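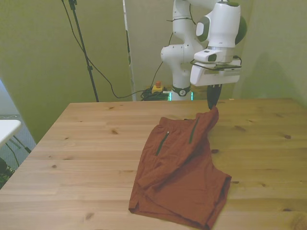 Figure 3. The arm with the two-finger gripper at the waistband of a pair of shorts, garment trials.

4.2 Comparing the fingers on thin clothing

Thin garments turned out to be the most revealing part of the whole study, and the part we most enjoyed running. A towel forgives a poor grasp. A pair of light shorts does not: the fabric slides away under the fingertips, the pockets stiffen it in odd places, and a waistband behaves quite differently from a hem a hand's width away. We therefore kept the arm, the table and the controller settings the same throughout and changed only the fingers.

Two sets were compared. The first, which we call Henus, has flat, hard tips. The second, Ultura, has slightly rounded tips with a soft facing, cut and glued in our workshop by Sixten Berge. Each set made 336 grasps on shorts and the same number on T-shirts, beginning from a crumpled state. Halvard Nyberg dropped the garment on the table before every trial from the same height, and Torunn Isaksson judged the result without being told which fingers were fitted (she sat behind a screen until the lift was over).

A grasp counted as good if the garment left the table and stayed in the fingers for the full hold. By that measure Ultura did better on both garments, and the gap was widest on the shorts. What delighted us was where the gain came from. On single layers near the hem the two sets were nearly level. At the waistband, where the fingers have to close over gathered cloth, the soft tips held on through small slips that made the hard ones let go.

Zips deserve a mention of their own. When a pocket lay close to the chosen grasp point, the hard tips sometimes caught the zip and lifted the shorts very securely indeed, though in a shape that was useless for folding. We scored these as good grasps, as the rule required, but list them separately in Table 5.

Finger angle mattered less than we had expected. Pointing the gripper straight down, at 90 degrees to the table, was best for both sets, and a modest tilt cost little. Closing speed mattered more. Gudrun Nygård suggested slowing the last part of the closing movement, and this one change rescued many of the Henus grasps that had failed in the pilot runs in March. We kept the slower closing for every trial reported here.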